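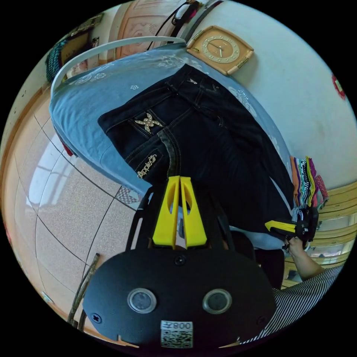 Search the manual Enter keyword Go

Section 5: Dark and Heavy Fabrics Program

5.1 Purpose of the program

The Dark/Heavy program on the Plunura front-loading washer is intended for cotton denim, canvas, corduroy, and other heavy woven fabrics dyed in dark colors. It uses cool water, a reduced drum speed during wash, and two full rinses. The main wash runs for 28 minutes. Total program time varies with water pressure and load size and is shown on the display after the load has been weighed.

Do not use this program for wool, silk, waxed cotton, or garments with leather trim. For wool and silk, see Section 6. Waxed cotton must not be machine washed.

NOTE: Program names on the control panel may be abbreviated. On panels supplied before the current revision, Dark/Heavy appears as DK/HVY.

5.2 Before loading

1. Read the care label of each garment. If the label and this manual give different instructions, follow the label.

2. Empty all pockets, including the small inner pocket found on most jeans. Coins and screws can pass through the drum perforations and lodge in the drain pump.

3. Close zippers and fasten buttons and hooks. Remove belts, chains, and detachable pins.

4. Turn garments inside out. This reduces abrasion on the outer face, in particular along seams, hems, and pocket edges, where dye loss shows first. Garments with embroidery or contrast stitching should always be turned.

5. Check for worn areas at the seat, the inner thigh, and the knees. If the fabric is thin enough to show light through the weave, place the garment in a mesh bag or wash it by hand.

6. Brush off dried mud and loose dirt.

CAUTION: Do not wash garments that carry gasoline, paint thinner, cooking oil, or other flammable residue. Vapors can ignite inside the drum. Air the garment outdoors and consult a dry cleaner.

5.3 Testing for dye transfer

New dark fabrics release dye during the first several washes. Carry out the test below before washing a new garment with other items.

1. Dampen a white cotton cloth with cool water.

2. Press the cloth firmly against an inside seam allowance and hold it there for one minute.

3. Inspect the cloth. If there is no color on it, the garment may be washed with other dark items.

4. If there is color on the cloth, wash the garment alone. Repeat the test after each wash.

Vinegar and salt do not fix commercial dyes and should not be added to the drum. Vinegar shortens the life of the door gasket.

5.4 Loading the drum

1. Open the door fully and check that the drum is empty.

2. Place garments in the drum one at a time. Shake out folded legs and sleeves.

3. Fill the drum no higher than the load line on the door glass. Heavy fabrics absorb a large amount of water, and a drum that looks half full when dry may be at its weight limit when wet.

4. Do not wash a single heavy garment by itself unless 5.3 requires it. If you must, select Low spin.

5. Push all fabric clear of the gasket and close the door until the latch clicks.

5.5 Detergent

Use a liquid detergent without bleach or optical brightener. Powder may leave pale streaks in the folds of dark fabric.

1. Pull out the dispenser drawer.

2. Confirm that the liquid insert is seated in compartment II.

3. Add detergent to the level marked for your water hardness. Do not exceed the MAX line.

4. Leave the softener compartment empty for stretch denim. Softener coats elastic fibers and causes the fabric to lose recovery.

5. Close the drawer slowly.

Concentrated detergents are dosed at half the marked level. If suds remain visible through the door at the end of the second rinse, reduce the amount for the next load.

5.6 Setting and starting the program

1. Press Power.

2. Turn the selector to Dark/Heavy.

3. Press Temp until the required setting is shown. The default is 80 °F. Cold may be selected for new or unwashed fabric. Warm and Hot are not available in this program.

4. Press Spin. Medium is the default. Select Low for stretch denim and for garments placed in a mesh bag.

5. Press Start. The door locks and the lock symbol comes on.

To add a garment after the program has begun, press Pause and wait for the lock symbol to go out. If the water level is above the lower edge of the door, the lock stays on and the garment must be held for the next load.

CAUTION: Do not force the door. The latch can break and release water onto the floor.

5.7 Unloading and drying

1. Remove garments as soon as the program ends. Creases set in heavy fabric within a short time and are hard to remove later.

2. Turn off the water supply valve if the washer will not be used again that day.

3. Pull each garment into shape. Smooth the pockets, fly, and waistband flat by hand.

4. Hang jeans by the waistband, still inside out, out of direct sun. Allow air to pass on both sides.

5. If a dryer is used, select Low and take the garments out while the seams are still slightly damp. Finish on a line or on a flat surface covered with a dry cloth.

Cotton denim can shrink in length during the first machine drying even if the label says preshrunk. Line drying is preferred for the first two washes.

6. Leave the washer door and the dispenser drawer ajar.

5.8 Cleaning after dark loads

Loose dye and lint collect in the fold of the gasket. Wipe the fold with a damp cloth after each dark load and before washing whites. If the cloth picks up color, run Drum Clean with the drum empty.

The pump filter should be opened once a month in homes where heavy fabrics are washed often. See Section 9 for the procedure.

5.9 Messages during this program

UNBAL
The load is unevenly distributed. Press Pause, open the door when the lock releases, separate the garments, and restart.

SUDS
Too much foam. The washer adds a rinse automatically. No action is needed.

E63
The drain is slow or blocked. Turn off the washer, let it stand until the water is cool, and clean the pump filter. If the message returns, check the drain hose for kinks behind the cabinet.

LOCK
The door did not latch. Look for fabric caught between the door and the gasket.

If a message not listed here is shown, note the code and the model number on the plate inside the door and contact Groen service.

Text: Griet Boersma. Technical review: Henk Hendriks.

Last updated: April

Related sections
Section 4: Everyday Cotton Program
Section 6: Wool and Delicates
Section 7: Stain Treatment Before Washing
Section 9: Pump Filter and Drain Hose
Water Hardness Settings
Replacing the Door Gasket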